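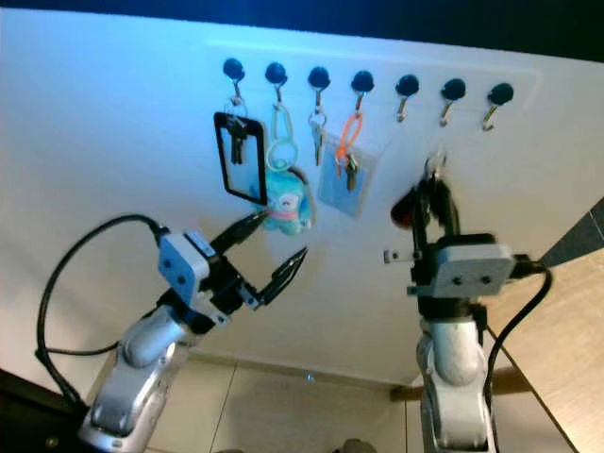
BRASVILLE, July

Home | Service Desk | Known Issues | Facilities | Contact

Ticket: Side entrance reader rejecting valid credentials
Service: Building access (Prindeo controller, Zutine readers)
Priority: 2
Status: Resolved — monitoring
Assigned to: Ignacio Montes, Building Systems

Summary

Staff entering the Vidal Building by the side entrance reported that their access cards were refused between early morning and mid-morning on Tuesday. The reader displayed a red light and did not release the door. The same cards were accepted at the main entrance. Physical keys were not affected and remained in use for the side entrance while the fault was under investigation.

Work log

7:40 am. First report received by telephone. Caller advised that two cards had been refused. Caller was directed to the main entrance.

7:55 am. Three further reports received. Ticket raised to priority 2. Notice placed on the service desk page.

8:10 am. Remote session opened to the Prindeo controller. Controller online. Event log shows refusals at the side entrance recorded as "schedule not valid" and not as "card unknown". The cardholder records examined were current and carried the correct access group.

8:25 am. Side entrance reader restarted remotely. No change. Reader firmware matches the version installed at the main entrance.

8:50 am. Attended on site. Reader housing, cabling and door strike inspected. No damage found. Door released normally from the inside button and by key. Test card refused on four consecutive attempts.

9:15 am. Schedule table exported from the controller and compared with the copy held by this office. The side entrance had been assigned to the holiday schedule, under which cards are refused until 11 am. The main entrance remained on the standard weekday schedule.

9:30 am. Side entrance returned to the standard schedule. Change saved but not applied. Controller reported a full download queue, with 200 pending records.

9:45 am. Queue reviewed. All pending records belonged to a bulk update of cardholder departments begun the previous evening. The update had stalled and was blocking later changes. Update cancelled and queue cleared.

10:05 am. Schedule change applied. Test card accepted. Door monitored for 30 minutes with no refusals recorded.

10:40 am. Service desk notice withdrawn. Callers advised by email.

Cause

The holiday schedule was applied to the side entrance in error when the calendar for the coming closure was being entered. The start date was left blank, and the controller treats a blank start date as immediate. The stalled bulk update did not cause the refusals but delayed the correction.

Follow-up

1. Start dates are now to be checked by a second staff member before any holiday schedule is saved.
2. Bulk updates to cardholder records are to be confirmed as complete before the operator signs out.
3. A request has been lodged with the supplier to have blank start dates rejected at entry.
4. The department update will be run again after hours. Cardholders need take no action.

Staff who signed out a key during the outage are asked to return it and initial the register — the register entry will otherwise remain open against their name. Replacement cards issued that morning are valid, and the superseded cards should be handed in at the front counter.

This ticket will close automatically if no further refusals are reported.

Comments (3)

M.T.: My card is working again at the side door but the light stays red for a second or so before it goes green. Is that expected?

Ignacio Montes: Yes. The reader at that door has a slower response than the one at the main entrance. Please reply here if the delay becomes longer.

Level 2 admin: Could the notice go out by email next time as well? Several of us do not look at the service desk page before arriving.

Related tickets

Main entrance door held open alarm after hours
Visitor cards expiring before end of day
Lift access not updated after change of department
Request for additional keys, Vidal Building
Prindeo controller clock out by one hour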